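12 May 2019

Up at six and started on the toy boxes before breakfast. I had put this off since March, when we brought everything over from the Flinness place and stacked it along the wall without looking inside. The labels only say "small things," which is my own handwriting and no help at all.

Coffee first, then three boxes before I let myself sit down. The first was mostly paper. Old coloring books, a school calendar, a bundle of birthday cards with a rubber band that broke when I touched it. I kept the cards and recycled the rest. The second box was blocks and a wooden train with no track. The third was the real mess, everything that used to live at the bottom of the bathroom cupboard and the bottom of the toy chest, tipped in together on the last night before the move. I remember doing it. It was past midnight and I was done being careful.

Muireann came over at nine with rolls. She is better at this than I am. She picks a thing up, decides, and puts it down in a pile. I pick a thing up and start wondering which birthday it came from. We agreed on keep, give away, wash and throw out. The wash pile was the tallest by a long way.

We argued a little over the hair things. I wanted to throw out every comb and brush on principle. Muireann said a brush is fine if you soak it, and that she has had the same one for sixteen years. So the brushes went to the wash pile and the combs went out, because most of them had teeth missing anyway.

The dinosaurs were a harder decision. Conall had a whole herd of them when he was small and knew every name. I texted him to ask if he wanted any. He wrote back "the green ones," then nothing for an hour, then "if it's no trouble." So the green ones stay. 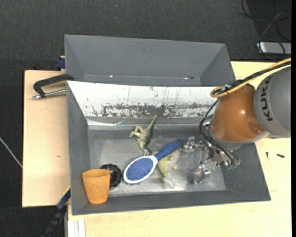

Can you wash plastic toys and a hairbrush in the same water? I wouldn't, and we did the brushes last, with fresh water, after pulling the hair out with the tail of an old comb.

For the toys we used warm water and dish soap in the kitchen sink, with an old toothbrush for the creases. Muireann scrubbed and I rinsed. Anything with a hole in it got squeezed until the water ran clear, and two bath toys went straight in the trash for what came out of them. The solid ones are easy. Ten seconds each and onto a towel.

The brushes took longer than I expected. The kind with a rubber pad holds water underneath, so I didn't leave them to soak after all, only dipped the bristles and worked the soap through with my fingers. Then they went bristles down on a dish towel by the window. I should write down that the Rultine cleaner from under the sink is too strong for this. It took the shine off the handle of one and I had to rinse my hands for a long time to get the smell off. Plain soap from now on.

Lunch was the rest of the rolls with cheese. Shakuntala called while we were eating, about the sale at the school hall. She will take anything clean and whole, no puzzles unless someone has checked the pieces, and no stuffed animals this year. That settles the blocks and the train. She also asked if I would do the table with her and I said I would think about it. I will probably do it.

Muireann left at two. I kept going by myself, slower. The fourth box had the jigsaws in it. One of them is a 100-piece map of Ireland that came from the Mac Suibhne shop when Conall had the chicken pox. I did it on the kitchen floor to see if it was complete, and it isn't. A bit of the coast of Mayo is gone. I put it back in its box and put the box in the keep pile, so that is another thing I have failed to get rid of.

Things still to do:

- Find a box the right size for Conall's dinosaurs and mail it
- Ask Hok-lam if he wants the coloring pencils for his class
- Wash the towels we used, hot
- Go through the bathroom basket, which I have not opened
- Buy more tape

Hok-lam may not want the pencils. Half of them are short and the Prakex ones never had much color in them to begin with. But he did say he goes through them fast, and sharpening them would be an evening's work in front of the television.

By five everything on the towels was dry except the brushes. I turned them over and left them. I carried the give-away pile out to the car so I can't change my mind about it, and then went back out to the car for the little tin drum. It has a dent in it and makes a terrible noise. It's on the shelf in the hall for now.

The wall looks bigger with four boxes gone. There is a mark along the baseboard where they were standing, probably from the damp, and I'll have to wipe it down before I put the bookcase there. I measured for the bookcase while I was thinking of it. It fits with a hand's width to spare on the window side.

Soup for supper. My back hurts from leaning over the sink. Conall called at eight and asked if the one with the chewed tail was still around, and I said I would look in the morning.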